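3.2 Materials and table layout

The study concerns how the items of a single place setting are distributed over a table before they are arranged, and how far that distribution affects the order in which they are taken up. The setting was kept small. It consisted of a plate, a fork, a spoon, a cup, folded paper napkins and a serving tray. Knives were left out after the pilot in May, when participants disagreed on which side of the plate they belonged and the disagreement dominated the ratings.

All layouts were prepared on the same light wooden butcher-block top. The surface was left bare, with no cloth or placemat, so that nothing on the table suggested a place for the plate or a line for the flatware. The tray was the largest item in every layout and was treated as a fixed landmark: its position was set first and the remaining items were placed relative to it. Layouts were grouped into two classes. In near layouts, the flatware lay within one hand span of the plate. In far layouts, at least one piece of flatware was closer to another item than to the plate. Figure 2 gives one layout from the set.
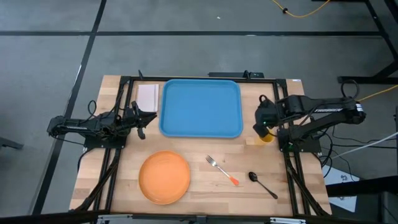

Figure 2. Layout with the tray at the far side of the table, napkins to its left, and the plate, fork and spoon in the near half. The yellow cup is held at the right edge of the tray.

Several properties of this layout recur in the analysis. The fork and the spoon both lie to the right of the plate, so the conventional arrangement, with the fork on the left, requires the fork to cross the plate or the plate to be moved. Both pieces are also set at an angle, with the tines and the bowl toward the upper left, and must be turned before they can be laid parallel. The napkins are already folded and need only be moved. We coded translation and rotation separately for this reason; a piece that had reached its final position but not its final angle was scored as incomplete.

Color was not balanced across items. The orange plate and the blue tray differ strongly from the wood, while the metal flatware offers less contrast. An earlier version of the protocol (Hennessy and Carrasco, unpublished) used white tableware throughout, and raters found it hard to tell where the napkins ended when they overlapped the plate. The colored items removed that difficulty at the cost of a possible bias toward the brighter pieces, to which we return in Section 5.

The full set contained 600 layouts. Two raters, Quintanilla and Rivadeneira, judged each one independently for class and for the number of pieces requiring rotation. Layouts on which they differed in either judgment were discarded without discussion, leaving 513 for analysis. Most of the discarded layouts were borderline cases of the near class, in which the spoon lay close to one hand span from the rim of the plate. The raters' instructions and the seven reference diagrams they worked from are given in Appendix B.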